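Home Issues Sections For authors Contact

Shares 3 Comments 0

4. Stance height and late starters in club judo

4.1 What we wanted to know

Adults who take up judo after leaving school are often told to stand tall and relax. It is good advice, and hard to follow. Most of the beginners we met at the Plasside and Hosirton clubs bent forward from the hips as soon as someone took hold of their jacket, and some kept doing so for months. We were keen to find out whether a change in the order of teaching could help, and we are delighted to say that the answer looks like yes, at least for the first grade.

4.2 Members and sessions

In all, 117 adults took part, all of them white belts on the day they joined. The Plasside group learned breakfalls first, then grips, then throws, as the club has always done. The Hosirton group began with gripping and moving together from the opening session, with breakfalls taught in short bursts between rounds. Both groups used the same mats and trained for the same number of evenings. We logged 277 sessions before the summer break in July, when both halls closed.

Posture was scored with the Derkach scale, which runs from 0 (bent double) to 100 (fully upright, with the head over the hips). Two coaches scored each round separately and compared notes only at the end of the evening. Where they disagreed, a third coach from Plarkorham watched the recording and her score was used. We found the scale a pleasure to work with: coaches picked it up in one evening, and it needs nothing more than a pencil and a decent view of the mat.

4.3 Findings

The Hosirton beginners stood up sooner. The gap between the clubs was already clear by the third week and stayed open until the break. What excited us most was how it spread to other parts of their judo — people who stood upright also moved their feet more, and their coaches noted fewer crossed steps. Older members gained as much as younger ones, a result we had not dared hope for.

Breakfalls were the obvious worry. Teaching them in short bursts might leave people less ready to be thrown, and we watched closely for this. At the grading, the two groups were marked equally well on backward and side falls. Forward rolls were a little weaker at Hosirton, mostly on the left side, and the club has since added a few minutes of left-handed rolling to the warm-up.
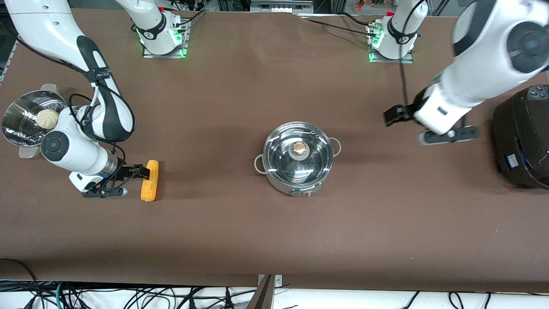

Figure 3. Tabletop with a lidded pot, a steamer basket and a rice cooker.

4.4 Limits

Members chose their own club, so the groups were not matched by chance. Hosirton also has a larger mat, and a beginner with room to move may well stand taller whatever the coach says. We did not score the partners, who were brown belts in some rounds and fellow beginners in others. A repeat with the clubs swapping methods would be a fine next step, and both have already said they would love to try it. Plarkorham has asked to join as well, with its junior class scored on a separate sheet.

Previous section Next section Back to contents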